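Teaching by hand at the Viklund bench

February has been a brilliant month for the Drimura project! We now have 240 demonstrations of table-top work saved, all of them done by people holding the gripper themselves and simply getting on with it. No joystick, no code (hooray), just your own arm doing what it already knows how to do.
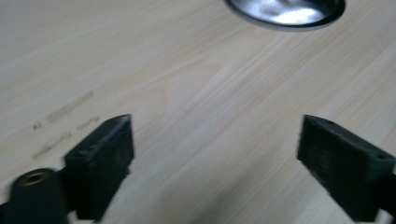
Garba Balogun came down from the workshop to have a go and was hooked within minutes. His tip is to slow down for the last bit before the fingers close, and to keep your wrist steady when you lift away again. Solveig Åberg, who goes through every recording afterwards, agrees and would like it painted on the wall.

We're aiming for 800 by the time the Firnberg group visits, so we need more hands, and left-handed people would be especially welcome. A session lasts up to 24 minutes, and you can stop whenever you like. The pale wooden table with the round hole in it is staying put for the whole run, so please don't shift it, even to sweep!

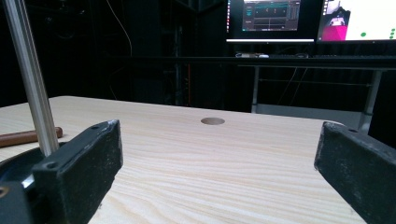

How to join in

Put your name on the sheet by the kettle or catch Joar Vik after lunch. Mornings are filling up fastest.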